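Larnero Neighbors Help Board
Home and Hallway > Shared buildings

Landlord says no shoes in the hallway, and now my entry smells. What do people do?

Asked by Efa Bellis, 179 views

I rent a one-bedroom on the second floor of a building in Larnero. For years everyone left their shoes on the landing. In January we got a letter saying the landing is a fire exit and anything left on it goes in the trash. Fine. I like not burning to death.

So the shoes came inside, where my entry is the size of a generous bath towel. There is no window. The coat closet backs onto it, so now my coats smell like feet too. I have tried baking soda (made a paste, do not recommend) and a plug-in called Moschos that makes the place smell like feet at a funeral.

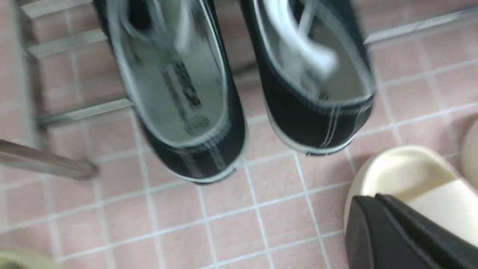

I don't want to buy furniture. I own five pairs, wear two of them, and I'm home by six most nights if that matters. Is there a way to keep shoes in a small closed space without the smell, or do I give up and go barefoot?

2 answers

Angharad Samuel
Accepted answer, 14 votes

I lived in a place like yours, except the entry was also the kitchen, so count your blessings.

The smell is damp. A shoe you've worn all day needs a full day off before you wear it again, and it needs air under it as well as over it. Solid shelves and lidded boxes are where shoes go to ferment. Anything with gaps will do, and you can usually find a rack on the curb the Friday before the first of the month.

Take the insoles out at night. Yes, every night. It takes ten seconds and you'll feel ridiculous – do it anyway. If they still smell after a week of that, throw them out and buy new ones, they're cheap. Wash canvas shoes by hand in cool water with a little dish soap, stuff them with newspaper, and change the paper once it's soggy. Keep them off the radiator unless you want the soles to come loose.

Foam slides are the easy ones. Rinse them in the shower while you're in there.
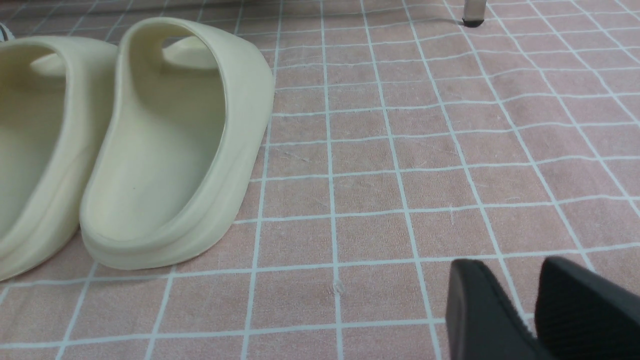
What about the coats that already smell?

Hang them outside on a dry day, or by an open window with the closet door left open too. Two days fixed mine. The wool one took longer and I never wore it anyway.

Also, read your letter again. Ours said "no personal items" and the man downstairs spent a month arguing that a doormat was impersonal. He lost.

gonum_3000
2 votes

Freezer. Put the shoes in a bag and leave them overnight, it kills everything. My brother in law does it.

Comment from Angharad Samuel: It makes them cold. The smell comes back when they warm up, and meanwhile your peas have had company.

Comment from gonum_3000: works for him

Comment from Efa Bellis: My freezer holds one tray of ice and a grudge, so I'll pass. Doing the insole thing as of tonight. Found a mat at Solalero for the entry, and the slides have been demoted to house shoes.

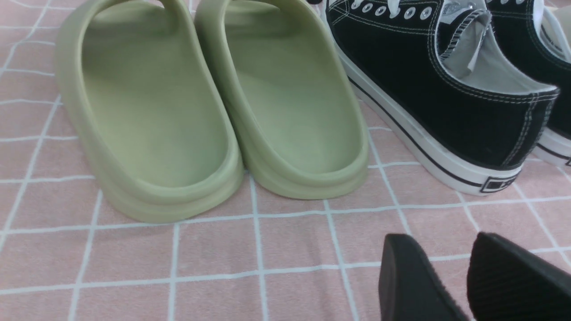 Green slides and black canvas sneakers on the pink mat.

Thread closed to new answers. Related: Is a doormat a personal item? (1308 views)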